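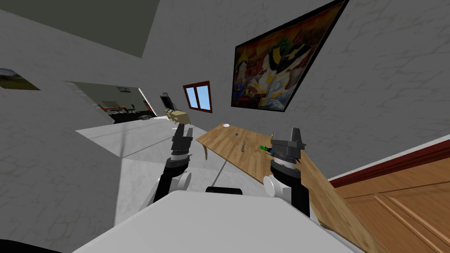
Tilted viewpoint in simulated episodes: keep or discard?

Rajkumari Nautiyal
Our group is collecting teleoperated examples in simulation for a two-armed robot, with a table task set in a furnished room. In 35 of the episodes recorded in January, the onboard view is strongly tilted. The floor runs diagonally and the table slopes toward the lower right. Joint readings and gripper commands were logged normally. Should these episodes be excluded before training?

Corrigan
Exclusion is not required on the basis of the tilt alone. Please confirm first that the camera pose was saved with every step. If it was, the episodes may be kept and labeled as a separate group. We advise training once with the group and once without it, and comparing both policies on the same 30 test layouts. Episodes in which neither gripper comes near an object on the table should be reviewed by hand.

Watska
We had the same thing and dropped all of ours. Rotating the images afterward is not advised, as the corners come out blank.

Multwood
Please also check the reset script. In our setup the head joint kept its angle from the previous episode, and 9 of 44 recordings were affected. Setting the joint explicitly at each reset corrected the matter. The affected recordings were kept under their own label.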